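Updated 6 February 2023

# Clearing and resetting a kitchen table after a meal

These steps are for a plain, light-colored table that gets used for both food prep and eating. They cover the usual mix of plates, cups, a colander and whatever food is left lying out. You need a dishpan, a scrap bowl, two cloths and a mild dish soap.

## 1. Pick up the food first

Go around the table once with the scrap bowl. Fruit and peels come first. Banana can leave a brown mark on a pale surface if it sits for a few hours, and the mark is harder to get out of an unsealed top. Check near the plates for small dark bits such as peppercorns or seeds, and pick those up by hand. A cloth only pushes them around. 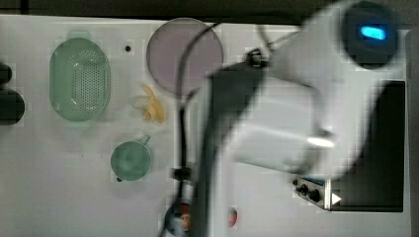 Once the food is gone, sort the dishes where they are. Round plates go in one stack with the largest at the bottom. Cups go to the side with their handles facing out, so you can lift two at a time. Leave the colander until last, as it is bulky and doesn't stack with anything else.

## 2. Wash in order

1. Cups
2. Plates
3. Colander
4. Anything greasy

Run water through the back of the colander before you use any soap. Starch and bits of leaf come out of the holes much more easily from that side. A soft brush does the rest. Ours is a Trerninstead dish brush, but an old toothbrush is fine.

Dry the colander upside down – if it stands upright, water collects around the base.

## 3. Wipe the table

Use one cloth damp with soapy water and the second with plain water. Work from the back edge toward you. For a banana or tea stain, make a paste of baking soda and water, leave it on for five minutes, and wipe it off without scrubbing. Test it on a corner first if the table is painted.

## 4. Put things back

Keep the colander near the sink and the plates at waist height. If you are short on shelf space, hang cups by the handle. The Juda rail in our kitchen is 70 cm long and has held everyday cups since July.

The whole job takes roughly 15 minutes for a table of four.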